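**Trinstead, 2024-11-15.** L'entreprise de conseil Tudix a présenté dans les locaux de Halvorsen son programme « Surface claire », censé mettre fin au désordre sur les plans de travail. Les chiffres annoncés sont flatteurs. Les preuves, elles, se font attendre.

Le principe tient sur une feuille A4. Chaque plan de travail reçoit une note sur 100, calculée à partir d'une grille de cinq questions : l'objet a-t-il une place, est-il à sa place, sert-il à la tâche en cours, gêne-t-il un autre objet, peut-on le retrouver sans demander. Un sachet alimentaire à côté d'un outil coûte des points. De la matière éparpillée aussi. La vaisselle fait l'objet d'une ligne à part, où il est question de « contenants d'origine domestique ».

Tudix dit avoir noté 211 plans de travail depuis le mois de juin, tous chez des clients de la région de Bostbridge. Le score moyen aurait nettement progressé entre la première et la dernière visite. De combien ? Le dossier remis à la presse donne une courbe sans échelle. Interrogée sur ce point, Agathe Delorme, responsable du programme, a répondu que les données détaillées restaient « la propriété des clients ». Les clients que nous avons joints n'ont pas reçu ces données.

Chez Halvorsen, où la grille est appliquée dans plusieurs postes, on cherche encore l'effet produit.

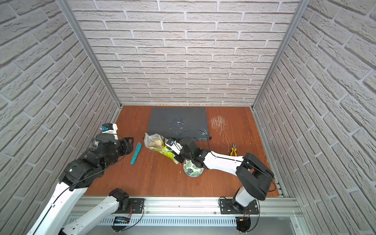 *Pince, sachet alimentaire et petit bol à feuilles vertes sur un même plan de travail, chez Halvorsen, à Trinstead.*

La pince à poignées jaunes et noires a droit, selon la grille, à un emplacement « de repos » et à un emplacement « d'usage ». Elle est posée en biais, près d'un tas de brins pâles qui ressemblent à de la paille, et il faudrait être bien savant pour dire lequel des deux emplacements elle occupe. Même embarras pour le plateau gris foncé du fond, moucheté de blanc et de bleu clair. Faut-il le noter comme un outil, comme un support, ou comme un objet à nettoyer ? La notice ne tranche pas. Mortimer Oyelaran, qui a suivi la formation de deux heures, raconte que les participants ont passé la moitié de la séance à discuter du cas du bol.

« On nous a dit que le bol pouvait rester s'il contenait quelque chose d'utile, rapporte-t-il. Ensuite on nous a dit que la nourriture était exclue. J'ai demandé ce qu'on était censé mettre dans un bol. On m'a promis une réponse par courriel. »

Le courriel n'est pas arrivé, toujours selon lui. Tudix assure que la question sera traitée dans la prochaine version du guide, sans donner de date.

Keerthana Nair, ergonome indépendante, a lu la grille à notre demande. Elle y voit une liste de bon sens, déjà disponible un peu partout et souvent gratuitement, à laquelle on a ajouté une note. Elle s'étonne surtout de l'absence de tout relevé du temps perdu à chercher les objets, seule mesure qui permettrait, à ses yeux, de savoir si le rangement change quelque chose. « Un plan de travail noté 100 peut très bien être un plan de travail où l'on ne travaille plus », observe-t-elle.

La notation elle-même prête à discussion. Deux personnes formées par Tudix ont rempli la grille devant nous, sur le même poste et au même moment. Elles n'ont pas trouvé le même total. L'écart venait du sachet : l'une l'avait classé en « emballage », l'autre en « denrée ».
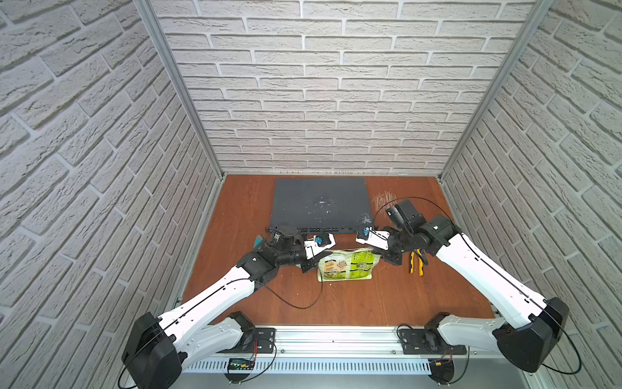

Tudix défend cette part d'appréciation, qu'elle appelle « la marge du regard ». Thongchai Saithong, chargé des formations, fait valoir qu'une grille trop stricte découragerait les équipes et que la note compte moins que la conversation qu'elle déclenche. L'argument peut s'entendre. Il cadre mal avec une brochure qui affiche le mot « score » à chaque page et propose un classement des postes, du plus clair au plus chargé.

Reste le prix. Le kit comprend la grille plastifiée, un rouleau d'adhésif pour délimiter les emplacements et des étiquettes vierges. Il est vendu 100 euros par plan de travail, hors formation. Tavion Crenshaw, qui gère les achats d'un petit atelier de Bostbridge, a fait ses comptes : il dit avoir réuni l'équivalent dans un tiroir, étiquettes comprises, et s'en tenir là.

Halvorsen n'a pas encore décidé si le programme serait étendu à l'ensemble du site. La direction parle d'un « retour d'expérience positif », formule qu'elle n'a pas souhaité préciser. Nous avons demandé à consulter les notes obtenues par les postes déjà équipés. Notre demande a été transmise à Tudix, qui nous a renvoyés vers Halvorsen.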